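Course Handouts > Robot Manipulation > Kit Reviews > Pustano Two-Arm Bench

Week 9: The Pustano two-arm kit, reviewed

We finally get to spend a whole session on the Pustano bench kit, and I could not be happier about it! Last August we worked from slides. Now we have the thing itself to argue over, and the kit manual (377 pages, please don't print it).

What the kit gives you is a pair of arms, their grippers, the wrist cameras and a control program called Sawatzky. You supply the table and the household stuff. For a teaching lab that is a lovely split, as kitchen things are cheap and a surprising number of them are hard to pick up. 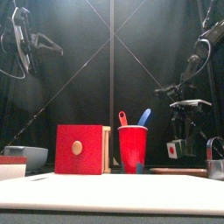 Setup took my group 17 hours the first time, most of it spent on calibration. The steps are in chapter 2 and they are good steps, so follow them in order. The one I would flag is matching the left and right arms to the same table height before you save anything. Skip it and every handover you try later will be off by a little bit, which is the worst kind of off.

Sawatzky logs each run with joint positions and gripper opening. Our shared folder holds 2603 runs so far, and you are welcome to any of them for your project.
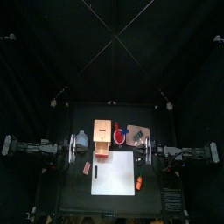

Bianka Kocsis

Choosing objects is half the fun of this course. Try to mix things that slide (a drawer), things that roll away, and things with a handle standing up out of a bowl. See-through plastic deserves its own test, so put a jug on your list. Write down what you expect the arm to find hard before you run it, then compare.

Reach is where this kit shines. Both arms can work over the middle of the table, and the planner keeps them from bumping each other at normal speed. At high speed I would stay close to the stop button.

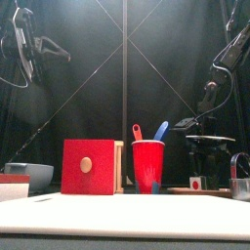 Grippers

The fingers swap with two screws. Filtham makes a softer set that fits, and Béla Vida has a pair you can borrow if you ask him early in the week. Grip force is set from 1 to 9, and I start low and work up.

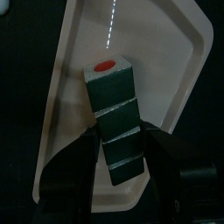
Force settings matter most when you pick up more than one thing at a time. Squeeze too gently and the lower pieces can slip, squeeze too hard and a column can buckle in the middle. The wrist view is wonderful for judging this: with four cubes stacked between the fingers, you can see each one sitting a little to the side of its neighbor, and the red dot on the top face gives you an easy point to track. Use that view in your report, with your force number beside it.

For next time, read chapter 4 and bring one object from home that you think the kit can't lift.

Related handouts
Calibrating two arms to one table
Reading Sawatzky logs
Brultstead single-arm kit: first look
Soft fingers and hard fingers

Back to top | Contact the course office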